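Chapter 6
Sorting and Folding on the Bed

Contents of this chapter
6.1 The bed as a working surface
6.2 Clearing and zoning
6.3 Handling the T-shirt
6.4 Stacking and putting away
Exercises

Before you begin: you should have read Chapter 5 (Drying and Airing) and be able to use the terms body, hem, shoulder seam and neckline without looking them up.

6.1 The bed as a working surface

Most household manuals assume a table. In small homes the table is often in use for something else, or is too narrow for a garment laid out with both sleeves open. The bed is then the largest flat surface available, and for many families it is where all clean clothing is sorted, folded and stacked.

A bed differs from a table in three respects. It is lower, so the worker bends more. It is soft, so a crease pressed in by hand does not hold as sharply. It also has a cover with a texture of its own. A smooth cover lets a garment slide when one side is pulled; a textured cover, such as a waffle weave, grips the underside and keeps the garment in place while the sleeves are turned in. The method in this chapter is written for a textured cover. Notes for smooth covers are given in Section 6.3.

Prasanna Munasinghe, whose lessons at the Liyanage training centre form the basis of this chapter, teaches folding on a bed from the first session. Her pupils start with a single T-shirt and do not move on to shirts with buttons until the T-shirt can be folded to a set width.

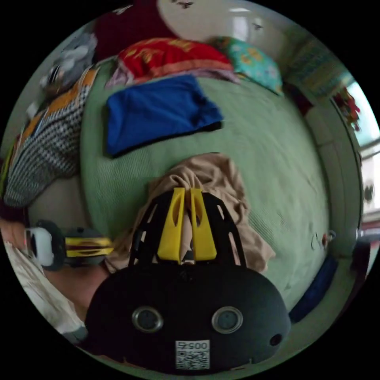

Figure 6.1 Bed before sorting. A beige cloth lies crumpled on the green sheet, with a folded royal blue garment beyond it and pillows further up.

6.2 Clearing and zoning

The bed is divided into three zones before any garment is opened out.

The working zone is the part nearest the worker. It must be at least as wide as the largest garment with its sleeves extended. For adult T-shirts a clear width of 760 mm is sufficient for the method given here.

The finished zone is on the far side or towards the pillows. Folded items are placed here flat and are not handled again until they are put away.

The holding zone runs along one side, against the wall where there is one. Blankets, spare covers and anything not yet sorted are kept here. Textiles in the holding zone may be left bunched, provided they do not spread into the working zone.

Pillows may stay on the bed. Moving them to a chair or the floor takes time and gains little space. Small hard objects, cables and bags should be moved to the edge – a cable under a garment leaves a ridge in the fold.

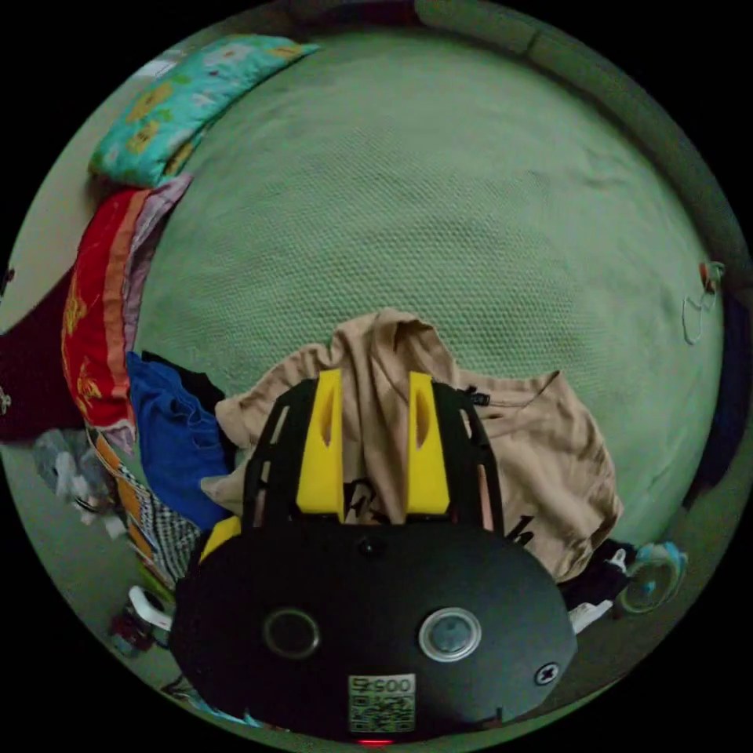 A garment taken from the heap is seldom the right way up. The worker should find the neckline first. On a T-shirt the back of the neck can usually be identified by a label or a small tag at the seam; printing, where present, is most often on the front. Once the neckline has been found, the rest of the garment can be turned without lifting the whole of it from the bed.

6.3 Handling the T-shirt

The garment is held at the neckline and drawn away from the body of the cloth until the folds beneath begin to open. It should be pulled slowly. A quick pull on a textured cover drags the cover along with the shirt, and both must then be straightened.

The steps are as follows.

1. Spread the shirt with the neckline away from you and the front facing down.
2. Smooth from the centre outwards with the flat of the hand.
3. Turn one side in to the middle of the shoulder and lay the sleeve back on itself.
4. Repeat on the other side.
5. Bring the hem up to the neckline and fold once more.

On a smooth cover, place one hand on the shirt below the neckline during steps 3 and 4.
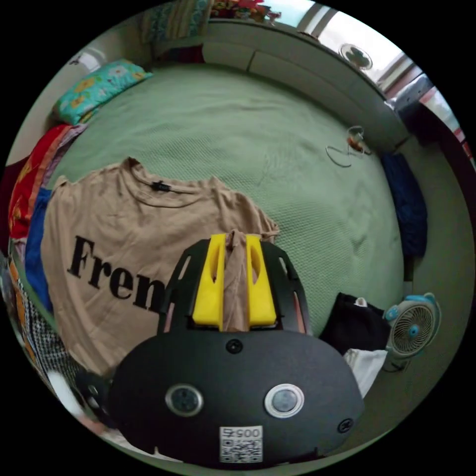

Where the shirt is printed, the final fold should not fall across the lettering. Thick print cracks along a repeated crease, and the damage shows after a number of washes. Move the fold 10 mm towards the hem if needed. The Sketer fold, described in Chapter 7, avoids the difficulty by rolling the lower part of the body.

6.4 Stacking and putting away

Garments are stacked by type, with the folded edge towards the worker. A stack made on a bed leans sooner than one made on a table and should be carried to the shelf in small lots.

Exercises

1. Measure the clear width of a bed at home and mark out the three zones.
2. Fold the same T-shirt on a smooth cover and on a textured one. Record the finished width in each case.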